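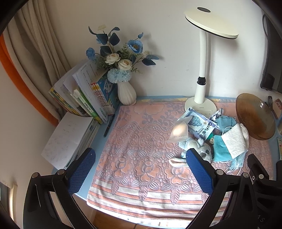 Ticket 495: hand-held gripper, jaw does not close fully
Opened by: Flornis demo desk
Product: Foltico hand-held gripper
Site: Corrigan, open day
Status: waiting for part
Opened: January 2025

Problem
During the open day the visitors try to pick up soft things from the desk. The tool opens wide without problem. When the trigger is pulled, the right jaw stops before the left one and a gap stays between the blue pads. The plush animal can still be lifted, but a thin cloth slips out.

What we tried
1. Restarted the recording software. No change.
2. Cleaned both pads with a damp cloth and let them dry. Grip is a little better, gap is the same.
3. Checked the pins at the joints. One on the right jaw was turning together with the jaw. Pushed it back by hand. The jaw closed well for more than 200 cycles, then the gap came back.
4. Changed the trigger spring with the one from our second tool. No change, so I put it back.

Reply from Sestora support
Please do not glue the pin. The hole is probably worn. Can you measure the gap with the trigger fully pulled?

Answer
The gap is 2 mm at the tips. At the base of the pads I see no gap.

Reply from Sestora support
Thank you. We will send a new right jaw with pins. Until then please use the tool only for the thicker objects.

Note
For the afternoon group we kept the towel and the plush animal in the exercise and left out the thin cloths. The ticket stays open until the new jaw is fitted. We need it before the next visit in April.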